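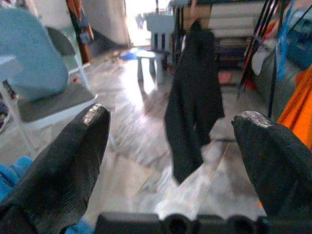

Valentina Ulloa writes that her Plitberg has been on polished tile since November and that the dark grey seat needs no more than a damp cloth, though the light-blue back shows ink marks sooner than she expected.

Plitberg 203 chair
Supplier: Gikeno
Colour: light-blue back, dark grey seat, white edge at the front of the seat
Back profile: large, rounded
Use: indoor only

Cleaning
Wipe the back and seat with a damp cloth and neutral detergent. Dry with a second cloth. Remove ink within 12 hours. Solvents, bleach and abrasive pads will dull the colour and are not covered under warranty.

Floors
Suitable for glossy tile, including marble-patterned finishes. Sweep grit from under the chair before moving it. On polished surfaces, lift the chair clear of grout lines.

Ordering
Light blue is order code 203. The same chair in all grey is order code 282. Rimard seat covers fit both codes. Joly covers are cut for a narrower seat and do not fit. Orders of 1,000 units or more are quoted separately.

Page revised 2020-07-10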